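About Plovow Kitchen School

Who we are

Plovow is a cooking school for people who have reached adulthood without learning how to cook and would like to stop discussing it. We teach in two rooms above the old Bondarchuk piano showroom, up a flight of stairs that was built for pianos and is therefore the nicest thing in the building.

Classes are small, evenings mostly, with a long one on Tuesday for people who want to get it over with. You don't need to own a good knife. You don't need to know what a shallot is. One of our most successful students arrived believing that simmering was a brand.

How it started

Brunello Galli spent most of his working life in hotel breakfasts. At the Clisell, where he ran the morning kitchen, he once worked out that his team sent up 738 pieces of toast on a single holiday weekend, and that a good many came back with a note. The notes were not kind. He kept a few of them, and they hang by our coat hooks, where students read them while waiting for the previous class to leave.

When the Clisell changed hands, the new owners put in a self-service counter and Brunello put in his resignation. He had been showing his neighbor how to poach an egg, and then his neighbor's sister, and then a man from the sister's office who had only come to drop off a ladder. By May they no longer fit in his kitchen. He rented the first of our two rooms that same month, bought a stove from a bakery that was closing, and discovered that the stove did not go around the landing. The second stove did.

What we teach

The Basics course runs six weeks. We begin with breakfast, which surprises people who signed up hoping for risotto. Risotto is week five.

Week one is eggs. Week two is toast, porridge and coffee. Yes, there is a toast class, and yes, we have heard the remarks. We would only point out that most people own a toaster for years and have never once turned the dial to find out what the numbers do. On our older machine, four and five are the same number. Six is charcoal. A student who learns this about one toaster tends to go home and learn it about another, and after that they start asking questions about their oven, and then we have them.

Week three is vegetables, week four is one chicken used several ways, week five is rice, and in week six you cook a full dinner for the rest of the class, who are required to be polite.

After Basics you can go on to Sauces, to Bread, or to a course called Dinner on Wednesday With What's There, our most popular and our least photogenic.

The rooms

The front room has the stoves and the big sink. The back room is for everything that plugs in, plus tasting, plus arguing. We keep the countertop appliances plain and ordinary on purpose, the kind you probably have at home or could borrow from a parent. Brunello was offered a very handsome steam oven by a supplier called Starkance and turned it down on the grounds that everyone would fall in love with it and learn nothing. He still has the brochure. 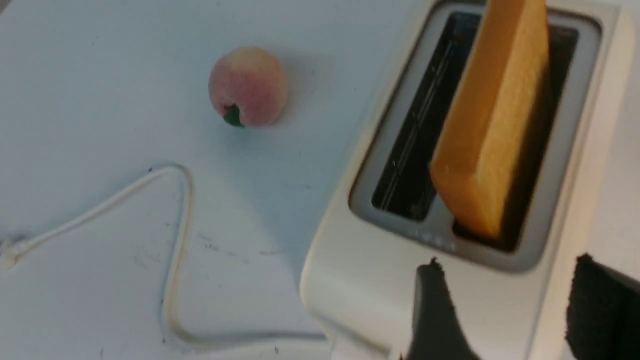 We're fond of white tables, mainly for the crumbs. On a dark table you can tell yourself there aren't any. On ours you wipe up as you go, and wiping up as you go is about a third of what we teach, whatever the course is called. The tables do pick up marks over time and we've stopped fighting all of them.

Other house habits: cords go flat and away from the sink. Bread knives are washed by the person who used them. The radio belongs to whoever arrived first, within reason -- Brunello decides what is within reason.

What it costs

Basics is $90 a session, groceries included, and you eat what you make. If you can't face eating what you made, there is bread. You can pay by the session or all at once; there is no discount for paying all at once, but you do get to stop thinking about it. We keep two places in every course at half price, and you don't have to explain why you'd like one. Just write "half" in the message box.

Private groups can have both rooms for an evening. We've hosted birthdays, an accounting department, and one very quiet book club that turned out to be excellent at gravy.

Finding us

The door is to the left of the old showroom window and looks locked. Push harder. There's no elevator, but for anyone who can't manage the stairs we run the Basics course in the ground-floor hall next door every spring and fall -- same recipes, same Brunello, worse acoustics.

Please don't bring an apron. We have so many aprons.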